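Wutero Opens Its Books on Home Cooking Videos, and the Numbers Are Less Sweet Than the Thumbnails

GERSTEAD – Online cooking shows promise dinner in 15 minutes and a cake anyone can bake. Wutero, a small web channel that has spent four seasons testing recipes from other people's shows, released its viewer survey on Tuesday, and it does not back up much of that promise.

The channel asked its subscribers to pick a recipe from any online cooking show, make it at home and report back. In all, 1692 people signed up. Of those, 1247 cooked something and filled in the form. Only 874 said they would make the dish again, and a good number of those said they would change it first.

Wutero does not claim this is science. The people who answered already watch a channel that picks recipes apart, so they may have come in ready to complain. Nor did anyone check their ovens. The channel is publishing the full set of answers, grumbling included, so that readers can make up their own minds.

The most common complaint was time. Viewers wrote that chopping, peeling and washing up rarely show up in the count. One reply described a "ten-minute" onion soup that was still pale after half an hour on the stove. Another pointed out that the host's butter was soft at the start of every episode, and asked who had taken it out of the fridge.

Second on the list were amounts. Hosts like to say "a splash" or "a good pinch" and move on. That may be charming to watch, but it is not much use with flour on both hands and the tablet going dark. Baking recipes fared worst, and custards and other set desserts drew the longest notes.

Wutero's own shows do not get off lightly. Twenty-eight replies would have been easy to leave out, all of them about the channel's lemon pudding from season two, which many viewers could not get to set. The channel has made it again since then and now thinks the recipe calls for too much juice. A corrected version is on the site, with the old one left up next to it.

The new season, called Findow after the street where the test kitchen stands, begins in April. It will run to 21 episodes, each built on one popular recipe cooked from start to finish with a clock on the screen. Shopping is not included in the time. Washing up is.

Episodes will be longer than before, and some will be dull in places – rice takes as long as rice takes. The channel expects to lose a few viewers over this. Whether the clock makes anyone a better cook is an open question, and Wutero will run the survey again after the last episode to see.

Dishes that fail will be shown failing. There will be no second take unless the first one is shown too. Sponsors have been told the same, and Lahtinen, the kitchen supply shop backing the season, has no say in which recipes are picked or how they are judged.

Episodes will be free to watch on the Wutero site. The survey answers can be downloaded from the same page, with names removed. Press questions may be sent through the contact form. 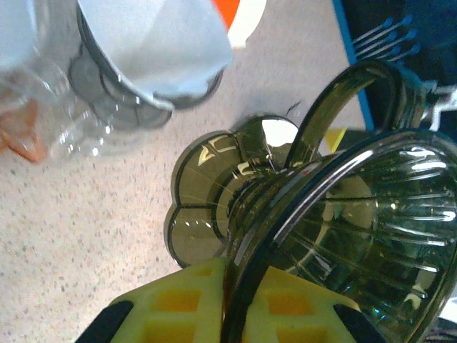 A green glass dessert cup with a scalloped foot and a loop handle.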